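Print this page | E-mail this page

Workshop Tips: Setting Up a Small Robot Arm on a Shared Bench
25/05/2021

These notes come from the arm we are building at the Ploncombe shared workshop. Most of them apply just as well to a kitchen table or a garage.

Clamp the base before you do anything else. A Brudon base plate has slots for two bench clamps, and both should be used. An arm that creeps a little with every move will be well off its marks by the end of an evening. Put a strip of masking tape along the edge of the plate and you can tell at a glance if it has shifted.

Keep the power supply off the bench. Ours hangs from a hook under the shelf, with the switch where the left hand can reach it. Leave slack in the cable at each joint and tie it on both sides of the bend. Cheap zip ties are fine. Snip the tails flush or they will catch your sleeve.

Buy spare screws. The Hjaltested kit comes with 99 of them in one bag, in 3 lengths that look nearly the same. Sort them into an egg carton the first night. A long screw in a short hole will bind the joint, and you will blame the motor.

Wipe the bench with a damp cloth and dry it before a session. Sawdust gets into the finger joints. If the table saw is running next door, throw an old pillowcase over the arm.

Run new moves in the simulator first. We did most of April that way while waiting on a gear from Trekmont, and it saved us some broken fingers later. Start with plain colored blocks on a bare table. Add one tall block as a step, so the arm has to work at two heights. Give each small cube its own color, which makes the log easier to read when a move goes wrong.

Set a clearance height above the tallest thing on the table and have the arm go there between moves. Forgetting this is the usual way to knock over a stack. Change the number whenever you change the blocks.

Turn the small cubes a bit so they aren't all square to the table edge. A program that only works on straight cubes won't be much use on a real bench.

Save your settings under a new name each time. Ours is on number 311, and we have gone back to old ones more than once. Write the name on the whiteboard as well.

Switch off at the wall when you leave, and put the hex keys back in the drawer.

Print this page | E-mail this page
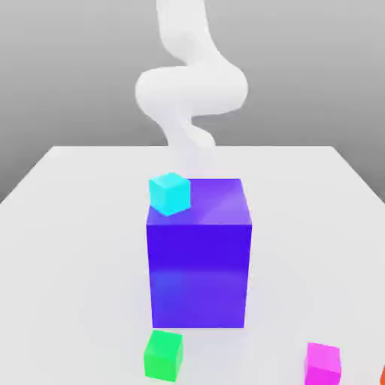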